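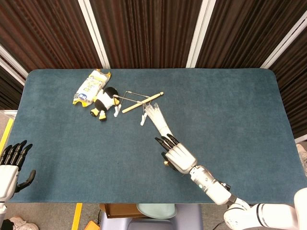 *By Malathi Mathew, checkout and refunds, Porasano - October update for Carolina Figueiredo at Swanson*

Hi Carolina,

You asked for a short one this time, so I'll try. The big news is that partial refunds are live! A merchant can now send back part of a payment without canceling the whole thing and asking the customer to pay again, and they can do it from the order page or through the API. Your second installment paid for nearly all of this work, so thank you from everyone who used to answer those support emails (mostly me).

We opened it to 28 shops first and they ran 654 refunds through it during the month. All but nine went straight through. Seven of the nine were our fault: if the original payment had a discount code on it, we compared the refund to the price before the discount, and the bank quite rightly said no. Josphat fixed that the same afternoon and we re-sent all seven. The other 2 were cards that had been closed, and those customers got their money by bank transfer in the end, which took longer than I'd like. I want a proper form for that, because right now it's me and a spreadsheet.

Reconciliation is behind. I know I told you it would be done by now, and it isn't. Skemico sends us the settlement file with refunds netted against sales, so one line can cover several orders, and our matching was written for one line per order. Sumeya has been pulling these apart and her version works on the September file. It still trips when a refund lands in a different settlement period from its sale - that's what she's on this week. I'd say we need most of November for it.

Csaba rewrote the merchant help pages, and I think they're so much better. The old ones used "void," "reversal" and "refund" as if they were the same thing (they aren't, and one shop kept voiding payments that had already settled and wondering why nothing happened). There's a little table now with what to press and when.

On money: we're on budget for salaries and a bit under on hosting. I'd like to move the hosting leftover into testing time with Esora if you're okay with it, so they can go through the refund flow on older phones. Could you let me know before I sign their quote?

Next up is refund notices by text message, then the closed-card form. I'll send the full expense sheet separately once Josphat has added his travel.

Malathi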